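Sadthorpe Club Cricket Scorebook Data

Ball-by-ball records typed up from the paper books of the Sadthorpe weekend league. Last updated Jun 23, 2026.
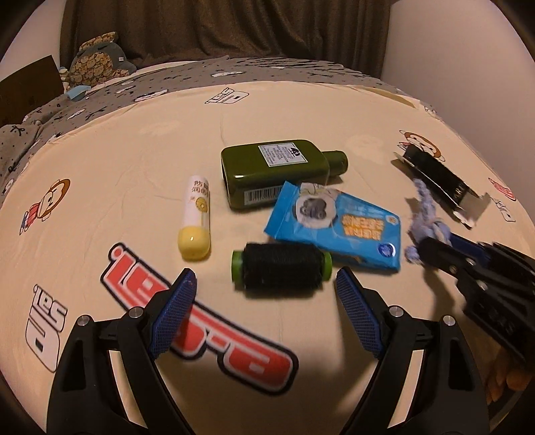 I started this because I wanted to settle an argument about who had the best strike rate in the league, and then I couldn't stop typing! There are now 500 matches in here, covering five clubs, and a few of the older books were in handwriting so bad that I had to work backward from the bowling figures to get the batting right (wides are the worst, everybody marks them differently).

What's in the folder

matches.csv has one row per match: ground, toss, result, overs bowled. balls.csv is the big one, with a row for every delivery. players.csv links the player codes to clubs, and I've left real names out on purpose, so please don't send me a list of them.

Known problems

- Medomville's home games in May have no fielder codes. Their scorer only wrote "ct" and moved on.
- Leg byes and byes are lumped together in 3 of the Nuretti books.
- Rain-shortened games use the original target, so check the revised_target column before you do anything with chases.
- More than 1,000 deliveries have a blank bowler. The runs are right, I just can't tell who was bowling, and I'd rather leave a gap than guess.

Using it

Anything that reads a CSV will do. Over numbers start at zero and ball numbers start at one, which annoys me too, but changing it now would break the Okoro charts. If you want batting averages, drop the rows where retired is "hurt" from the dismissals first, or your numbers will come out too low.

Free to use for anything you like, just link back here. Spotted a mistake? Open an issue with the match code and the over, and I'll dig out the book and look.

Related

Okoro: wagon wheel and run chase charts
Nuretti second team scorecards
Medomville ground averages
Scorebook typing template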